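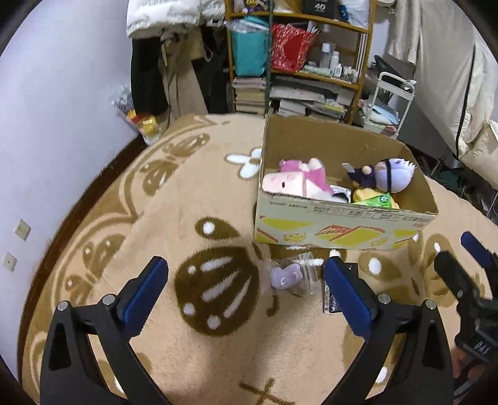
Reading time: 4 min

3.2 Boxes on the rug: how soft toys are kept in bedrooms

Figure 1. Soft toys in an open cardboard box on a patterned round rug, with a shelf unit and hanging clothes behind.

We began this part of the study expecting to write mostly about shelves. Shelves are where collections are supposed to live, and the earlier work by Krajewska on glass cabinets and display ledges had set us up to look for rows, themes and careful spacing. What we met in the bedrooms of Plivitz was far more fun than that, and a good deal lower down. Again and again the soft toys were in boxes, and the boxes were on the floor.

The room in Figure 1 shows the pattern nicely. The plush toys share one open cardboard box, its front printed in yellow and orange, while the wooden shelf unit at the back carries bags, bottles and toiletries, with books and magazines lower down. The shelf has gone to things of daily use. The toys have the rug, and what a rug it is, beige with big dark brown shapes spread across it!

Of the 14 households we visited, 12 kept at least part of the collection in a box that had once held something else. Owners were quick to tell us why. A box can be pulled to the bed, pushed against a wall or carried to a friend's flat, and it lets toys of very different sizes sit together without anybody having to decide on an order. One owner called hers "the waiting room", a phrase we liked so much that we took it up as a working label (see 3.4).

A second point concerns packaging. We had coded wrapped and unwrapped items as two stages, new and in use, following the Clamov scheme. This proved too tidy. In Figure 1 a plastic-wrapped item is in the box between the unwrapped toys, and a lavender plush charm lies on the rug in a small clear bag of its own. Owners in several homes spoke warmly of the wrapping. It keeps dust off pale fabric, it holds a charm and its card together, and for small pieces it can be half the pleasure. We therefore dropped the two stages and recorded wrapping as a feature of each item, which made the Wulteck inventory sheets longer but much more interesting to read.

Characters and colours were mixed freely. The purple-haired doll and the pink-and-white toy in the figure are in the same box as a yellow plush item with a green patch, and this easy company was typical. Only two households sorted by colour, and both did so on a bed.

Igor Kaczmarczyk, who made the first round of visits in January, suggested that we ask owners to talk through a box from the top down. The method worked wonderfully. People remembered gifts, swaps and long bus rides home, often in an order that had little to do with when the toys were bought. The 70 item stories gathered this way are the basis of the next section, where we turn to the toys that leave the box and travel on bags.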